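Before the first pick of the day, Verbruggen's bench rules ask for one thing: look at the pads. Nuria Woldemariam wrote the rules in July, and they run to 23 lines. Most deal with wear, spacing and what may share a table.
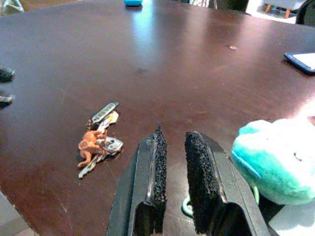
Foam-lined gripper fingers, open over a table, with keys to the left and a plush toy to the right.

Rule 8 covers mixed items. Hard and soft things are tested together - keys beside a toy, for instance - and the grip limit is set for the softer one. Ctibor Čierny, who audits the benches at Litport, wants pad changes logged too. The Worovstead site starts on the same rules next.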